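Open day at the Givuditz workshop, Cilstead — anyone else go?

tapeworm_ted
Wed 17 October
Well, I finally got myself along to the Givuditz open day, after missing the one in May, and I'm so glad I made the effort (two buses and a long wait at Cilstead station, but never mind that!). The arms were on little foam cubes, the sort of job a toddler does on the carpet, and I could have watched all afternoon.
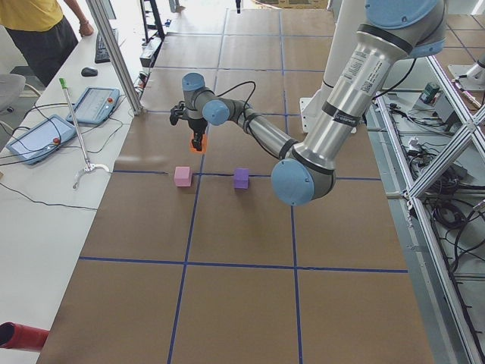
Arm with the orange one in its gripper, pink and purple on the paper.

What I liked best was being allowed to ask daft questions. I asked why they'd taped the paper into big squares, and got a lovely long answer about giving people and machines the same places to talk about.

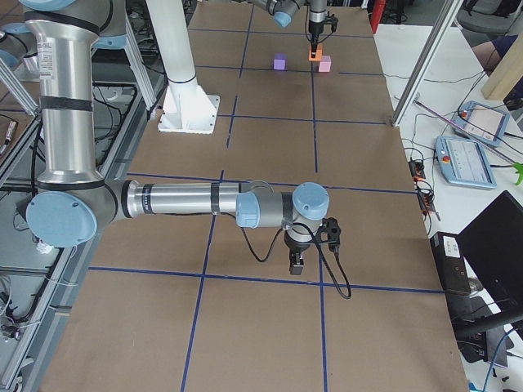 I did wonder how it would cope with something less tidy than foam, a teabag say, and was told to come back next year — fair enough.

marrowfat
Glad you enjoyed it, Ted, but I came away a bit flat. I paid 369 for a second-hand Orurell arm and it shifts blocks in my garage. I was hoping for something I couldn't do at home. 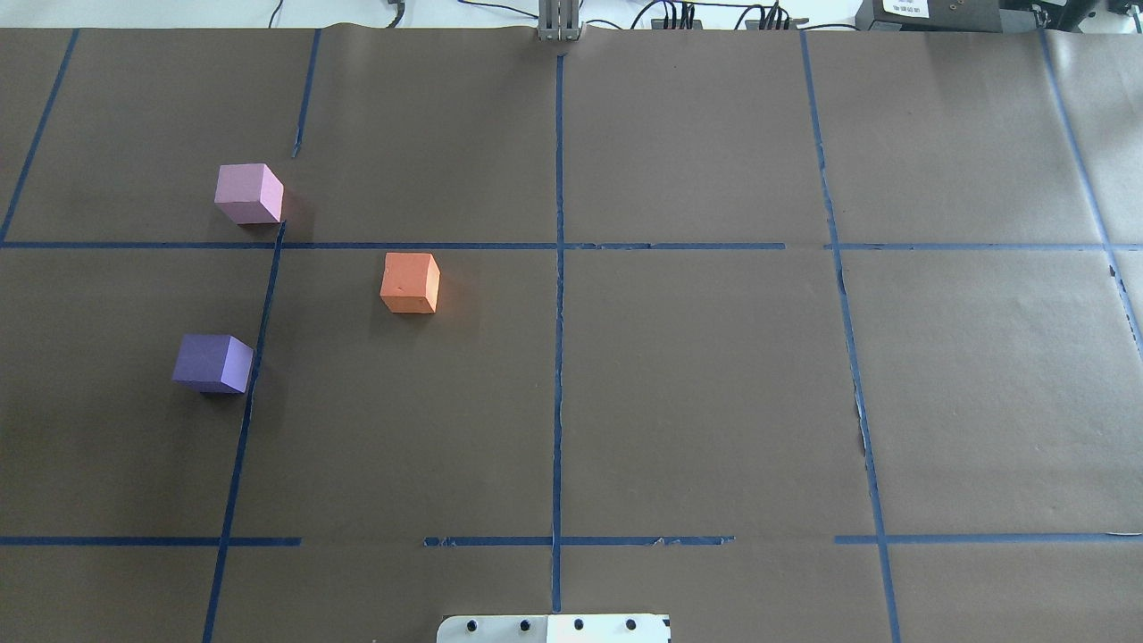

And I'd have liked a proper talk at the start, with chairs, for those of us whose knees aren't what they were.

tapeworm_ted
Ah, I can't agree about the blocks! Simple things let you follow what the arm is up to, and my neighbour's lad, who came with me, was full of it all the way home. I'll give you the chairs, though.

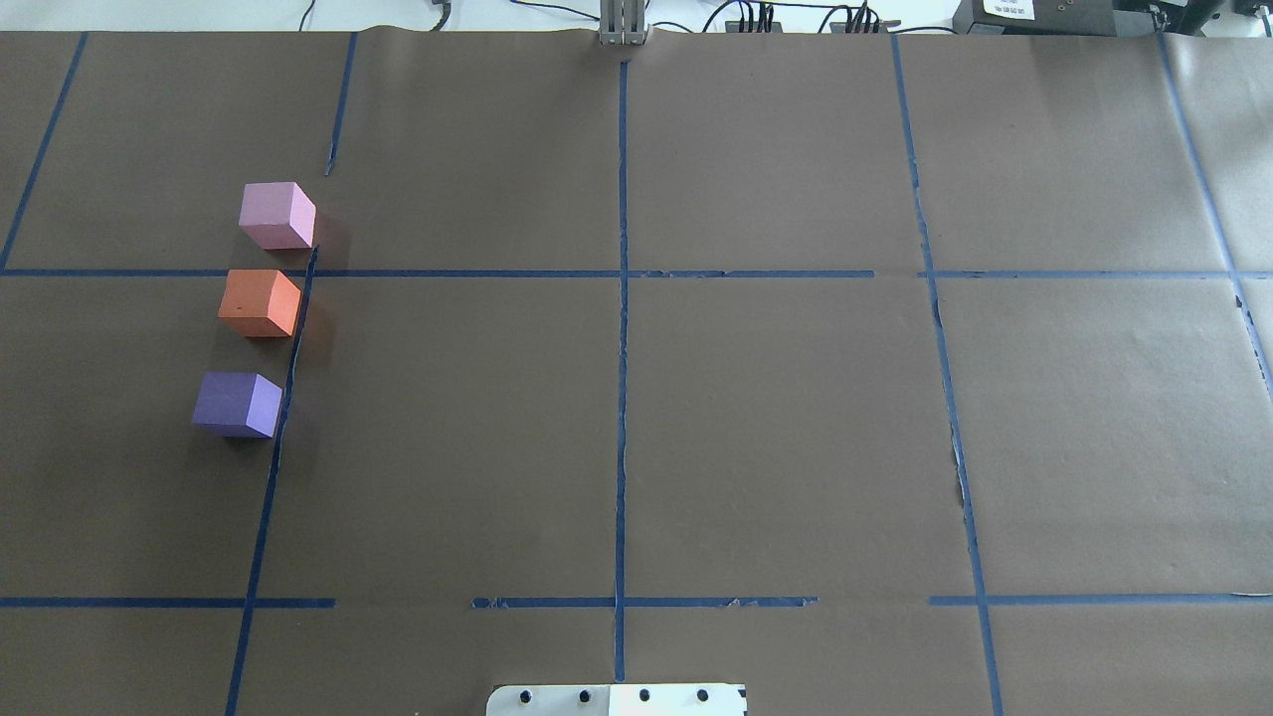

kettle_on replied that the Kanagaratnam day was much the same, blocks and all, and that the tea there was better. Worth the trip if you can stand the parking.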